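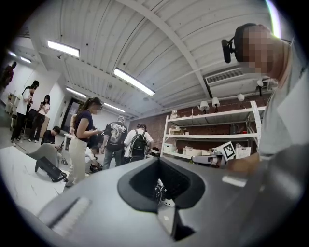 Lighting again, sorry, I know there's a whole sticky about it but it's all kitchens and lofts. We took on the unit at Pirketlow two years ago and I've never got on with the light in there. By four in the afternoon in winter everybody looks like they're coming down with something and I go home with a headache. The ceiling is that white corrugated stuff that curves over, with fluorescent fittings along it and a white beam running across, so the glare comes off the tubes and then off the roof as well. I do love the brick wall at the back (red-brown, a bit scruffy, lovely) and I've started trying to make that end feel nicer. So far it's got the white metal shelves with two little shaded lamps on the top, plus the round globe light off to the right. What would you do next? I want to keep the strips for when we need to see properly, but have something softer for the rest of the time. We rent, so no rewiring without a long conversation with the landlord.

Oh, and if anybody wants to have a go at the state of the shelves while you're here, feel free. Middle one especially.

Albane J
Posted 29 December 2018

------

Urho_V
Re: Softer light under a curved tin roof?

First thing I'd do is look at what tubes are in there. If they're the cold bluish sort, swap them for a warm white and see how you feel after a week. Costs next to nothing, and the landlord won't mind you changing a tube. I did it in my garage at Prurnley and my wife stopped complaining about going in for the freezer stuff.

Don't just buy LED tubes and stick them in old fittings though. Some need the fitting altered and some don't, and if you don't know which you've got, ask somebody who does.

------

Kipchumba R
Re: Softer light under a curved tin roof?

I'm going to disagree with Urho straight off, hope you don't mind mate. Warm tubes in a big white space just turn everything the colour of weak tea. We had them at our last place and I couldn't match a paint sample to save my life. Leave the overheads as they are and stop switching them all on! Find out how they're switched. If the back ones are on their own switch you can leave those off and let the lamps do that end.

Also are those lamps doing anything up there? Top of a shelf is a funny place for them. They light the wall and the top of the shelf. If you want people to sit down there you need a light at the height of people sitting.

------

Albane J
Re: Softer light under a curved tin roof?

Kipchumba, the lamps are more for looking at than for seeing by, I'll admit it. They came from my aunt's spare room and they had to go somewhere. But point taken about the height, there's a floor lamp at home I could bring in.

I don't actually know about the switches. There's a bank by the door and I've only ever swept my hand down the lot. Will report back.

------

Subira Mrema
Re: Softer light under a curved tin roof?

Ooh, I love a brick wall! Please tell me nobody's going to paint it.

What I'd do is get light ON the brick. Something low down behind or beside the shelves, pointing up, so you get all the bumps and shadows. A cheap clip-on spot would do it, or one of those floor uplighters with the heavy base. We did it at the Temba hall for a supper in May and people kept asking if we'd had the wall cleaned (we had not). White shelves in front of it will look really crisp too.

On the shelves, since you asked: boxes. You've got a white storage box at the bottom and a white wire basket, so you've sort of started already. Get more like the white one and tip all the beige things from the middle shelf into them. It'll look twice as calm and you needn't throw a thing away.

------

Kimutai Mfinanga
Re: Softer light under a curved tin roof?

Hard no on more boxes from me. I went down that road and ended up with nine matching boxes and not a clue what was in any of them. Every time somebody wanted the parcel tape we had all the lids off. If it's a place where different people come in and out, they need to see what's there. Keep the shelves open, put the things that get used at elbow height, and label the edge of the shelf instead of the box.

The wire basket is the best thing on there as far as I'm concerned. You can see straight into it.

------

Subira Mrema
Re: Softer light under a curved tin roof?

You can label boxes, Kimutai! It's allowed!

------

Kimutai Mfinanga
Re: Softer light under a curved tin roof?

You can. Then somebody puts the glue gun in the one marked Envelopes and you're back to lids off.

------

Urho_V
Re: Softer light under a curved tin roof?

I'd paint the brick. There, I've said it. A soft white would bounce the light about and you'd need fewer fittings on in the first place. Dark brick drinks light.

------

Albane J
Re: Softer light under a curved tin roof?

Urho, go and stand in the corner. It's the only thing in there with any character! And the lease says no painting, so we're all saved.

I went in this morning and tried the switches, and the back ones ARE separate. Two years of my life. I turned those off and sat there with a cup of tea and it was already much better, though a bit gloomy between the bright part and the lamps. The floor lamp's going in that gap. Has anyone used the Zemarow uplighters? There's one on offer near me and I quite like the shape.

------

Kipchumba R
Re: Softer light under a curved tin roof?

Told you. Start with the switches, always.

Haven't used that uplighter myself. Check how long the flex is before you buy anything that stands on the floor, and run it along the wall. Mine was two metres, the socket was further than that, and I spent a whole evening moving furniture about for the sake of a plug.

------

Subira Mrema
Re: Softer light under a curved tin roof?

I've got the smaller Zemarow one in my hall and it's fine, nice warm glow, the switch is on the cable though and I'm forever groping behind the coats for it. Would you put it to the left of the shelves or the right? I'd go left, seeing as you've got the globe on the other side.

And while we're at it, does the air con blow down on you at that end? I'd be wary of anything with a light paper shade anywhere near it. Ours used to rock about all evening and drove me up the wall.

------

Albane J
Re: Softer light under a curved tin roof?

Left, yes, I think so too. It does blow a bit but the uplighter's metal so it should stay put. I've also had more than six offers of "a lamp we don't use" since I mentioned this at work, so I may end up with a completely different problem.

For the shelves I'm going to annoy both of you and do boxes on the bottom and open in the middle. The beige lot can come out at the weekend and I'll see what's even in there. I have a feeling at least one of them is old leaflets.

------

Kimutai Mfinanga
Re: Softer light under a curved tin roof?

Fine by me, as long as the tape's in the basket. If you do turn up any spare brackets in among those boxes, give me a shout, I'm two short for the bathroom.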